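We use cookies to remember your settings. Accept / Manage

The stop that didn't stop

Writing this fast while I'm still annoyed.

Last August an arm at the Isik packing site closed on a tray and did not let go. Trained grasp policy, data collected by hand, the usual. The tray bent. Then the wrist bent. A tech named Mizanur Ekanayake had his hand on the stop button for nearly 4 seconds before the thing went slack. No injuries. The write-up from Nordin called it "an anomalous hold event." Come on.

I've read the write-up 6 times. Blames the training data. Too few releases in the set, plenty of grabs. 500 demonstrations and almost all of them end when the object is up in the air. So the arm learned to pick up. Letting go was somebody else's chapter.

Fine. I believe that part. But a policy that doesn't know how to let go is a bad policy, and a stop button that waits on the policy is a bad machine. Those are two different faults. Nordin fixed the first one, wrote a press note about it, and shipped. The button still goes through the same software queue. I asked. Kyung-tae Woo over there told me it's "on the roadmap". A stop circuit should not be on a roadmap – it should be wired in before anyone plugs the arm into the wall.

And the data fix was lazy too. 200 extra release clips, recorded in a rush, bolted on to the old set. Did anyone record a jam? A slip? A release where the object sticks to the pad? No. Clean drops, all of them.

People forget how much of this starts with a person. A hand in a sleeve, a finger through a trigger loop, a marker on top so the software knows where the jaw is. Whatever that hand skips, the robot never hears about. I don't blame the hands. They get a task sheet and they follow it.

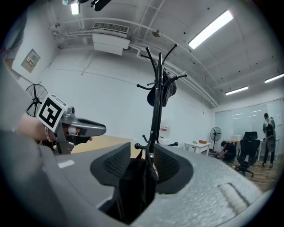

What I'd want before the next one ships

Hard-wired stop, power cut, no software in teh path. Test it with the gripper loaded, not empty. Failed grasps kept in the set and labeled, not thrown out. And put the stop time in the manual, where the buyer can see it.

Bomis does most of this already and they're a tiny shop. So don't tell me its too expensive.

Comments (3)

sikham_user: We had a hold like that on a Sikham line. Ended up cutting the air by hand.

dteal: Release data is boring to collect so it gets cut first. Same at my place.

palletguy: What was the rated stop time? You never say.

Contact | Copyright 2025 | Back to top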